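Iltance Poster Workshop: Frequently Asked Questions

What is Iltance?
Iltance is a weekend workshop in poster design and hand lettering, held every June at the Killemik print studio. You come with an idea and work it up from thumbnail sketches to a finished two-color poster. We love doing this, and we hope it shows!

Who teaches it?
Asnakech Feyisa leads the lettering sessions and Eluned Griffiths runs the presses. They have shared a studio for years and disagree cheerfully about almost everything, especially margins. Ask them both about yours and see what happens.

Do I need to know how to draw?
No. Some of our favorite posters have come from people who cut every shape out of colored paper with scissors. If you can push shapes around until they look right to you, you'll be fine.

Can I use a computer?
Sure, for layout and for making film positives. The first morning is all pencil and paper, though, and we'd love for you to stick with that even if you're quick on a screen.
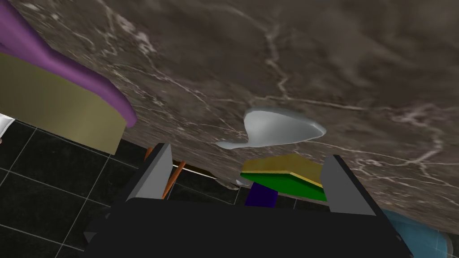
What size are the posters?
Everyone prints on the same heavy stock, cut to 18 by 24 inches. You'll take home 6 good prints plus whatever misprints you fall in love with (it happens a lot, so bring a big folder).

Which typefaces can I use?
Anything you draw yourself, plus the wood type in the Motaung collection. It has more than 100 drawers and you are welcome to open any of them. For body text we suggest Anine, a sturdy sans that holds up beautifully at small sizes when the ink runs a little heavy.

Why only two colors?
Try it and you'll see! Overprint two inks and you get a third one free, and picking that pair is half the fun. Eluned keeps a binder of 381 swatches, each with its mixing recipe on the back. 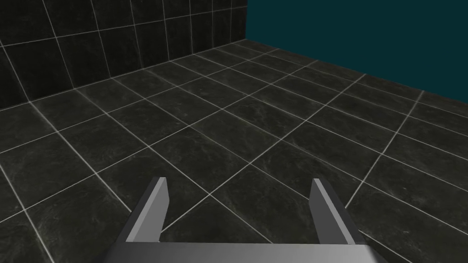
Can I print somebody else's artwork?
Please don't, unless you have written permission. Quoting an old style is fine and we'll happily talk about where that line sits.

How do I sign up?
Registration opens in January 2019 through the form on our Workshops page. Places go in the order the forms come in. If we're full, ask to be put on the waiting list, as people do drop out in the last couple of weeks.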